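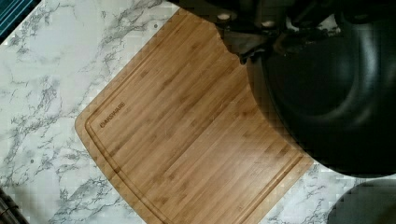
4. Recording Demonstrations on the Kitchen Counter

Read this section even if you have recorded on other stations. Most of the bad episodes we throw out were made by people who skipped it. The policy learns whatever you give it, including your hesitations, and the claim that enough data will wash out sloppy driving has not held up on any Badeo station so far.

4.1 Before the first episode

1. Home the arm from the Badeo console. Wait until the console says Ready before you touch the leader handle.

2. Open the wrist view and the overhead view side by side. The two have different jobs. In the wrist view you should be able to make out the juice groove on the cutting board and the small FARBERWARE mark near its corner. If the lettering has turned to mush, wipe the lens and look again.

3. Expect the gripper to hide part of the board in the wrist view. Do not move the camera mount to get rid of this. Earlier episodes were recorded with the same blind corner, and a shifted mount makes them hard to mix with yours.

4. Record 2 throwaway episodes and play both back at normal speed. Delete them afterward.

Note: The console's green "Good episode" badge checks file length and dropped frames. It has no idea whether the task was done. Ignore it when deciding what to keep.

4.2 Laying out the counter

5. Leave the toaster oven, the toaster and the canisters along the tile where they are. They count as background. Tidying them between episodes teaches the model that background moves on its own.

6. Check how far the oven door reaches when it is folded open. It comes most of the way to the middle of the counter, and the arm does not know it is there.

CAUTION: There is no collision model for the oven door, the tray handle or the drinking glass. The force limit will stop the arm after contact, which is late if the thing it touched is glass.

7. Set the tray to the right of the board with the blue plate on it, and put the play food on the plate. Vary where the pieces lie from one episode to the next. Small changes are enough.
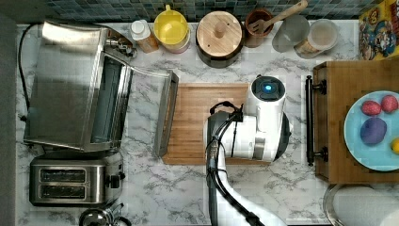 4.3 Recording

8. Press Start, then pause for a moment before moving. Press Stop only when the gripper is clear of the object.

9. Keep each episode under 60 seconds. Anything longer usually means you fumbled the grasp, and a long fumble is still a fumble.

10. If you drop a piece, you may pick it up again and carry on. Tag the episode "recovery". Do not tag a clean episode that way to fill the quota.

11. Stop at 100 episodes per operator per shift. Tired people drive in straight, lazy lines, and the model copies them.

4.4 Reviewing

12. Have someone else review your set. In February, Oda Westerberg rechecked 190 episodes that their own operators had passed, and the rejects were easy to find.

13. Write a reason for every rejected episode. "Bad" is not a reason.

14. Send questions about tags to Pirmin Fuchs. Report mount or cable trouble to Valter Ekström before you record anything more.

Section last revised March 2023.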